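Moved into the Stilldale place in March and the water here is hard. Really hard. Spent a while working out what it was doing to my laundry, so I'm putting my notes in one thread.

First sign was the towels. They were fine at the old apartment. After a few weeks here they came off the line stiff enough to stand up, and they had stopped soaking up much of anything.

I blamed the towels and nearly bought new ones. Then I got a test strip pack from Allstead and the kitchen tap read over 200 parts per million. The strip only goes a bit higher than that.

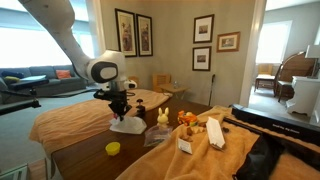 So does more detergent fix it? More made mine worse - the extra soap binds with the minerals and stays in the fabric, and then you're drying yourself with soap scum.

What I do now: half the detergent I used to, powder and no liquid, plus washing soda straight in the drum. Warm water. No fabric softener at all, which was a hard habit to drop.

For towels that were already bad I did a strip wash. Filled the tub with the hottest water we get, added washing soda and a scoop of Amato powder, and left them in for 4 hours. Stirred when I remembered.

The water went gray. These were towels I would have called clean. Rinsed them in the machine twice, no soap, and dried them on low.
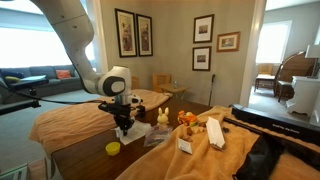

The old bath sheets came back the best. The thin ones from the discount bin got softer but still don't absorb like they should, and I think those are just worn out.

White vinegar in the rinse: tried it for a month. Helped a little with the stiffness. I've read it can be rough on the rubber seals in a washer, so I quit.

Looked into a whole-house softener too. Fotemetti quoted me for one and it was roughly 2 months of groceries before the install. We rent, so that's a no for now.

Next up is the shower head, which is down to a few working holes. Will add to this thread once I've soaked it.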